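From: Benedicta Ankrah
To: hiltholm-hall-list
Subject: Re: [hiltholm-hall] Curtains, again

Fiifi Acheampong wrote:
> Can someone who understands fabric please tell me what we're meant to be
> buying for the side windows? I got a quote from Witer for 589 dollars and
> the fellow on the phone kept saying "fullness" as though I'd know. Also is
> it true we can't drill into the window frames? The hall dates from 1872
> and I don't want to be the one who gets the letter.

Fiifi,

I wouldn't say I understand fabric, but I've hung a fair bit of it and only been hit on the head twice. My answers are under headings so people can skip to the bit they want to argue with.

1. Fullness

It means how much wider the cloth is than the gap it covers. Double fullness is twice the width, and gives you those deep folds you see in proper theatres. It also gives you twice the bill. For blocking afternoon light during the matinee, one and a half is plenty. I'd ask Witer to requote on that basis and see if the fellow's voice changes.

2. Colour

Black. I know the Skellau Players went with burgundy and I know it looked lovely in the brochure. Under our lights it goes the colour of old liver. Plain black lets you put anything cheerful on top, cut-out letters included, and a few wrinkles won't worry anyone past the third row.
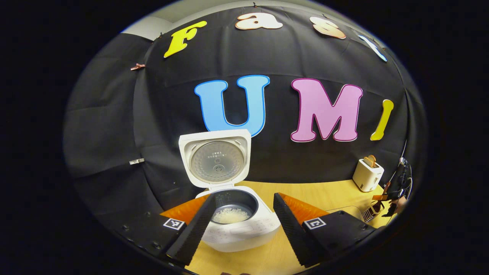 3. Drilling

Fiifi is right to be nervous. The frames are original and the council is fond of them. The plaster above is newer (Hlongwane redid it after the leak) and will take a rail, provided you find the timber behind it. Last time we found it on the fifth hole — the other four are under the honour board.

4. Weight

Allow 12 kilos a window, hooks included. The old rail was sold to us as good for 70, a figure I no longer discuss.

5. What I'd do

Get the second quote, borrow the long ladder from the Hiltholm footy club before they lend it to the school again, and leave the hems tacked for a month. New cloth drops. If you sew it up on day one you'll be unpicking it by August.

I can come by and measure any evening after six. Please, no metal tape from the kitchen drawer, the first two centimetres are missing.

Benedicta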